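Urholm Community Kitchen: Questions and Answers

Last updated Aug 4, 2020

Booking and prices

How do I book the kitchen?
Ring the office or fill in the form on the bookings page. Nasrin Mohammadi looks after the diary and will confirm your slot by email. Please don't advertise a class or a meal until you have that email.

How long is a session?
Sessions run for two hours, and you can book more than one in a row. Your session includes setting up and clearing away, so allow for both when you plan your menu.

Do I pay a deposit?
Regular groups don't. For a one-off booking we ask for a deposit when we confirm, and it goes back to you once the keys are returned.

What if I need to cancel?
Give us 72 hours' notice and there is no charge. After that we keep the booking fee, but you may pass the slot to another group if you tell us who they are.

The room

Is there step-free access?
Yes, through the side door on the car park side. The front entrance has two steps and no ramp at present.

What are the worktops like?
They are at standard height. One section can be lowered for people who work sitting down. Ask for it when you book, as it has to be set before you arrive.
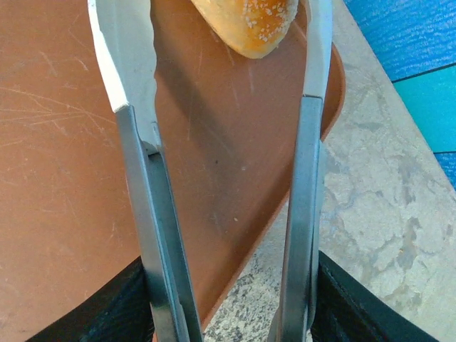 Close view over a brown surface.

Can I bring my own equipment?
Yes. Electrical items need a current safety label. Gas burners and deep fryers are not allowed -- this is a condition of our insurance.

Where can I leave shopping before a session?
On the shelves inside the side door, with your name on it. Chilled food should stay with you until the kitchen is open. We can't take deliveries for groups.

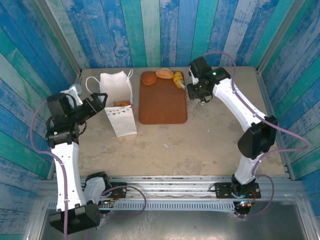

Food and allergies

Is the kitchen nut-free?
No. Many groups share it and we can't promise that any food is absent. If someone in your group has a serious allergy, wipe down all surfaces first and bring your own boards and cloths.

Do I need a food hygiene certificate?
Only if you are selling food or serving it to the public. Mahnaz Ahmadpour runs a hygiene course every February and can tell you whether you need it.

Which chopping boards should I use for bread?
Any board from the open rack. Boards for raw meat and fish are kept in the cupboard under the sink and must go back there after washing.

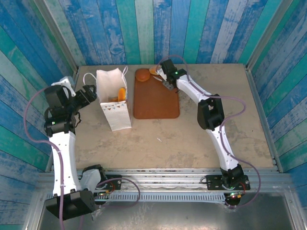
A bun and a brown cutting board, with the blue plank walls behind.

Can we leave leftovers in the fridge?
No. Anything left at the end of a session is thrown away. Food waste goes in the brown bin outside -- please tie the liner.

Who do I tell if something breaks?
Write it in the book by the door and email Normunds Strazds. We don't charge for the odd plate or glass.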